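ホーム › 日々のこと › テンバの学校に絵本を送りました

テンバの学校に絵本を送りました

9月に入って、ようやく絵本の箱を発送できました。前に少し書いた、テンバの小学校の図書室に日本の絵本を送る件です。途中経過を書くと言ったまま放置していたので、まとめて書いておきます。長いです。

送ったのは583冊、箱にして12箱です。全部に訳文のシールを貼ってあります。

きっかけ

もともとは、Plokerという小さな団体の会報に載っていた手紙でした。Plokerは海外の学校に本や文具を届けている団体で、私は数年前から会報だけ購読しています。寄付は年に一度、少額です。手紙を書いたのはテンバの小学校で教えているフィデル・エレラ(Fidel Herrera)さんという先生で、図書室を作ったが棚の半分が空いている、という内容でした。教科書の古いものは各地から届くけれど、低学年の子が自分でめくって読む本が足りないそうです。

会報の編集の方にメールを出して、日本の絵本でも役に立つかと聞きました。返事は二日後に来て、先生本人の返事が添えてありました。絵があれば言葉は後からついてくる、できれば訳をつけてほしい、とのことでした。テンバの学校ではスペイン語で授業をしています。私は学生のときにスペイン語をやっていましたが、会話はもう怪しいです。絵本の文章なら辞書を引きながら何とかなるだろうと思い、引き受けました。この見通しは甘かったです。後で書きます。

本を集める

最初は自分の家の本だけのつもりでした。子どもが二人とも大きくなって、押し入れに絵本が残っていたからです。数えもせずに箱に入れたら、一箱半でした。

妹に話したら、妹の子どもが通っていた幼稚園の先生に話が伝わり、そこから保護者の方たちに広まりました。玄関に置いておくので取りに来てください、という連絡が次々に来て、土日は車で回りました。遠い人は宅配で送ってくれました。送料を負担してくださった方、ありがとうございました。

お願いしたのは、破れて読めないページがないこと、付録や音の出る部品がついていないことの二点です。音の出る本は電池が入っていて、輸送のときに面倒になります。それでも何冊か混じっていたので、これは近所の児童館に引き取ってもらいました。

落書きは、鉛筆なら消しゴムで消しました。クレヨンはきれいに消えません。最初のころは除外していたのですが、エレラ先生に聞いてみたら、落書きは構わない、こちらの子も描く、という返事でした。それからは文字にかかっていなければ入れることにしました。名前が書いてある本は、上から白いシールを貼っています。

カビの出た本は残念ながら入れられません。表紙がきれいでも、開くと匂いでわかります。一冊入っていると箱の中の全部に移るので、迷ったら外しました。外した本は資源ごみに出しました。せっかくいただいたのに申し訳ないのですが、ここは書いておきます。

訳文のシール

ここが一番時間のかかった作業でした。

絵本は文章が短いから早い、と思っていました。短い文章のほうが難しいです。特に困ったのが擬音で、「もぐもぐ」や「ごろんごろん」をどうするかで手が止まります。スペイン語にも音を表す言葉はありますが、数が違います。動詞で書けば意味は通じますが、声に出したときの調子がなくなります。結局、音の面白さが中心の本では日本語の音をローマ字でそのまま書き、下に小さく意味を添えました。先生が読み上げるときに使えるかと思ったからです。

もうひとつは食べ物です。おにぎり、もち、おでん。おにぎりは「米のかたまり」と訳すと味気ないので、これもonigiriのままにして、表紙の裏に短い説明を貼りました。布団も同じです。床に直接寝ている絵を見て、ベッドが買えない家の話だと受け取られるかもしれないと指摘してくれた人がいて、なるほどと思い、一行足しました。

訳は私が下書きをして、昔スペイン語の授業で一緒だった友人に見てもらいました。赤字だらけで戻ってきました。冠詞の間違いが多く、これは学生のころと同じです。人称の揺れもかなりありました。本によって、読み手に呼びかける文を親しい言い方にするか丁寧な言い方にするかがばらばらだったのです。途中で基準を決めて、最初の山をやり直しました。

同じ本が何冊も届くことがあります。有名な絵本は特にそうで、訳は一度で済むのでありがたいです。逆に、一冊しかない地味な科学絵本に時間を取られました。ダンゴムシの本は、虫の体の部分の名前を調べるだけで一晩かかりました。でも出来上がりは気に入っています。

シールは普通の宛名用のラベル紙に印刷しました。透明のものも試しましたが、絵の上に字が乗ると読みにくく、やめました。日本語の文字は隠さず、空いている場所に貼ります。空いている場所がないページでは、日本語の下の余白に細長く切って貼りました。日本語を残してほしいというのは先生の希望です。文字の形が珍しいので、子どもたちがまねして書くだろうということでした。

縦書きの本は右から左に開きます。これも表紙に矢印のシールを貼りました。最初は文章で説明していたのですが、長くなるだけなので矢印ひとつにしました。

貼る作業は、3回に分けて集まってもらいました。場所は公民館の和室と、あとの2回は友人の家です。来てくれた人の多くはスペイン語が読めないので、印刷した紙にページ番号を振っておき、番号どおりに貼ってもらいました。それでも上下が逆になったものが何枚かありました。貼り直すと紙がはがれるので、逆さのまま送った本もあります。本を回せば読めます。

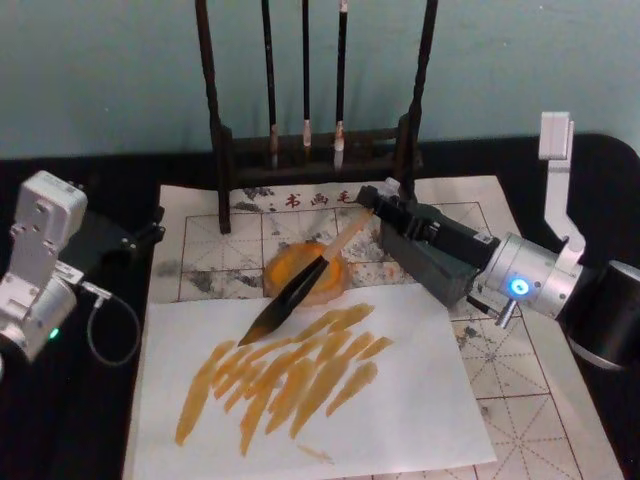

箱詰めと発送

箱は引っ越し用の小さいサイズを使いました。本は重いので、大きい箱に詰めると持てません。前に古本を大きい箱で送ったとき、底が抜けて玄関に散らばったことがあり、今回は底のテープを十字に貼って、さらに縁を一周させました。

本は立てずに寝かせて詰めます。大判のものを下に置き、小さい本で隙間を埋めて、残りは新聞紙です。湿気が心配だったので、内側にポリ袋を入れて口を折りました。乾燥剤は入れていません。Plokerの方に聞いたところ、開けた子どもがお菓子と間違えることがあるので入れない決まりだそうです。

箱ごとに中身の一覧をつけました。書名、冊数、本の状態を書いた紙を一枚は箱の中に、一枚は手元に残します。税関のためにも必要ですが、届いてから一箱足りないというときに、何がなくなったかわかります。一覧は英語とスペイン語で作りました。書名をどこまで訳すかでまた迷い、ローマ字の書名の後ろに訳をつける形に落ち着きました。

輸送はTrarkotentという会社にお願いしました。Plokerがいつも使っているところで、ほかの団体の荷物と一緒にひとつのコンテナに入れてもらえます。船便です。航空便の見積もりも一応取りましたが、本の値段をはるかに超えていたのですぐにあきらめました。

集荷は木曜日の朝でした。午前中としか聞いていなかったので、6時に起きて箱を玄関に並べて待っていたのですが、来たのは昼前です。運転手さんは一人で、台車に積んで、あっという間に持っていきました。玄関が広くなりました。ここしばらく箱の横を体を斜めにして通っていたので、今もつい斜めに歩いてしまいます。

書類で一度つまずきました。荷物の価格の欄に、もらった本なのでゼロと書いたら、ゼロでは受け付けられないと戻されました。売り物でなくても、何かの金額を書かなければならないそうです。Plokerの担当の方に書き方を教わって出し直しました。もし同じことをする人がいたら、先に聞いておくといいと思います。

これからの予定

船はまずジャーコム(Jercombe)の港に着きます。そこで通関をして、トラックでテンバまで運ばれます。港からは山道で、雨が多い時期は道が止まることもあるそうです。いつ着くかははっきりしません。エレラ先生からは、着いたら棚に並べる前に、まず高学年の子に箱を開けさせると連絡がありました。低学年に読んで聞かせる係を高学年がやるのだそうです。

先生のメールはいつも短く、用件だけです。今回は珍しく長めで、図書室の屋根を直したことと、貸し出しカードを手作りしたことが書いてありました。カードは牛乳の箱の裏を使っているとのことです。本の後ろにカードを入れるポケットがあると助かる、と最後に書いてありましたが、もう箱は出た後でした。次があれば最初からつけます。

費用のことも聞かれたので書いておきます。ラベル紙、インク、箱、テープは私が出しました。インクが思ったより減りました。送料は、いただいたお金とPlokerの補助で足りています。お金を預けてくださった方には、個別に明細を送ります。まだ届いていない方は、もう少し待ってください。

本の募集は今は止めています。メールで問い合わせをいただくのですが、置く場所がないのと、訳が追いつかないのが理由です。訳していない本がまだ押し入れに残っていて、これをどうするか決めてからになります。友人は次もやると言っていますが、赤字を入れる量を減らしてほしいそうです。

文法の本を買い直しました。冠詞の章から読んでいます。

荷物が着いたという連絡が来たら、またここに書きます。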